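Leszek Laskowska pours the first steeping down the sink. He does this while talking about something else, the way other people lock a door, and it takes me a moment to realise that the drink I was promised is gone.

"That one's just to wake the leaves up," he says. "You can drink it if you like. I wouldn't."

Laskowska has been blending and selling tea under the Głowacki name for long enough to have been called a fad twice. Głowacki was his grandmother's surname, and he says it looked better on a tin than his own. The shop is in Rorach, between a tyre place and a chemist, and it opens at ten, or near enough to ten that the regulars have stopped complaining.

I've come to ask him why a sensible adult should spend more than supermarket money on dried leaves. He has been asked this before, generally by relatives at Christmas.

"You shouldn't, if you don't care," he says. "Most people want something hot and brown at three o'clock. I respect that. I've got a box of teabags at home for the plumber. I've also got a box for me, but that's a private matter."

What he does have strong feelings about is Earl Grey, which he calls the most mistreated tea in the country.

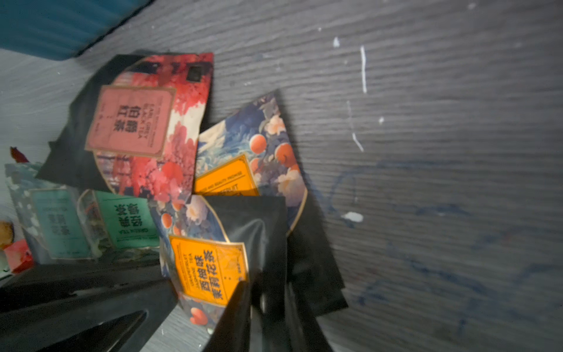
Earl Grey, or 伯爵红茶, in its floral pouch.

The trouble, according to Laskowska, is the bergamot. A decent blend starts with a black tea that would be worth drinking by itself, and the citrus oil goes on with a light hand. A poor one starts with whatever was swept up last and is scented until you can't tell.

"Open the packet at arm's length," he says. "If you can smell it from there, it's aftershave. Put it in the linen cupboard."

His own version took 42 attempts. He kept notes on every one of them in a school exercise book, which he lets me look through. Number 11 reads "soap". Number 12 reads "better soap". Number 30 has only a drawing of a face. By the time he got to the one he now sells, his wife had switched to coffee and the neighbours had learned to say they'd just had a cup.

"People think it's a romantic job. It's mostly rinsing."

He came to it sideways. For years he drove deliveries for Zurstead, a catering supplier that sold tea by the carton to hospitals and motels, and he started tasting what was in the back of the van out of boredom. He had no training and says he still hasn't, unless you count a weekend course where he was the only person who swallowed.

The first batch he made for sale cost him 3000 dollars, all of it savings, and he sold 1750 dollars' worth. The rest was given away, drunk, or used in an unsuccessful fruitcake. He tells this story cheerfully, as if it had happened to a cousin.

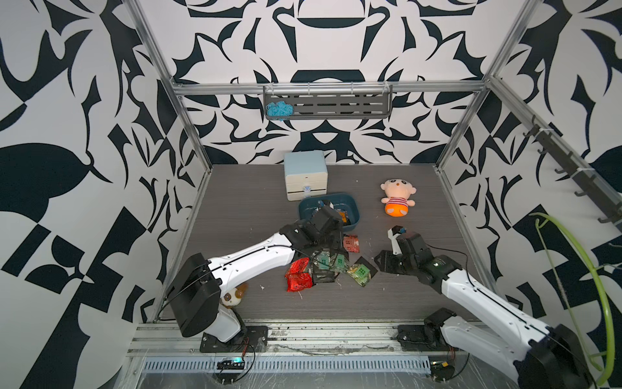 Some of his customers remember that first batch rather well, and one of them, Jean, maintains that it was the best thing he ever made and that he has been fussing with it ever since to no good purpose. She has told him so at the counter more than once and still buys two packets a month.

Laskowska concedes that she may have a point. "I can't go back and check. I put it all in the fruitcake."

On brewing he is less strict than I'd feared. He owns a thermometer but couldn't find it. Black tea wants water just off the boil, he says, and green tea wants it a good bit cooler, and if your green tea tastes like lawn clippings you've scalded it. He gives the Earl Grey three minutes and then takes the leaves out, which he regards as the step where most of the nation goes wrong.

"They leave the bag in. Then they say it's bitter and put sugar in. Then they say they're watching their sugar."

Milk he permits. Lemon he permits. Both together he has seen done, once, at a wedding in June, and he'd prefer to move along.

I ask about storage, expecting a short answer, and get the longest one of the afternoon. Tea goes stale from air, light, damp and bad company. He has known a good oolong ruined by one week beside a jar of curry powder. Keep it sealed, keep it in the dark, and don't buy more than you'll get through before the season changes. Glass jars on a sunny windowsill make him visibly unwell.

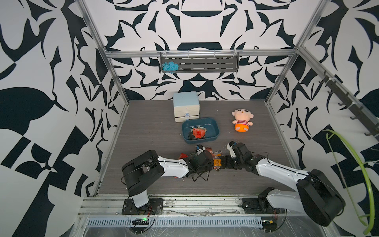
Not everyone goes along with this, and a reader named Colm wrote to us after our last piece on pantries to say he'd kept the same caddy on the same windowsill since he was married, that the tea in it was perfectly good, and that experts ought to find something to do.

I read the letter aloud. Laskowska listens with his head on one side.

"How long's he been married?"

The letter doesn't say.

"Well," he says. "He'd be used to the flavour."

These days he shares a stall at the Jostard market with a woman who sells honey, and the two of them have an arrangement about not recommending sugar. Sixty people might stop on a good morning – he offers every one of them a taste, and reckons he can pick the buyers by how they hold the cup. The ones who wrap both hands around it are sold already. The ones who ask whether it's good for them are given a leaflet for the gym.

He doesn't make health claims. A sales rep once suggested he print the word "cleansing" on his labels, and he told the man that everything he sells is cleansing if you drink enough of it and don't live near a toilet.
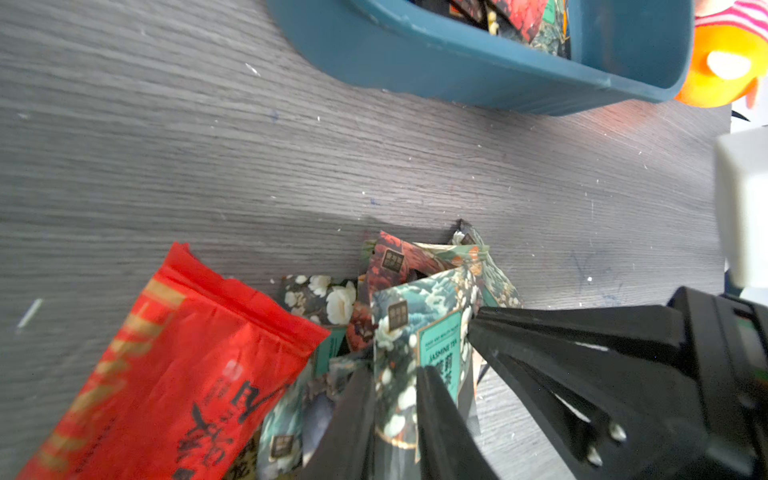 Floral tea packets in a teal bin.

By the second pot the light has gone from the front window and I've been given four teas, one of which I liked very much and one of which tasted like a shed. I say so. He's delighted. The shed is his favourite, a smoked black he brings in twice a year and sells almost none of.

"You'll come round to it," he says, and wraps some up for me in brown paper before I can think of a reason. It's on the top shelf at home now, in the dark, well away from the curry powder. I've offered it to the plumber.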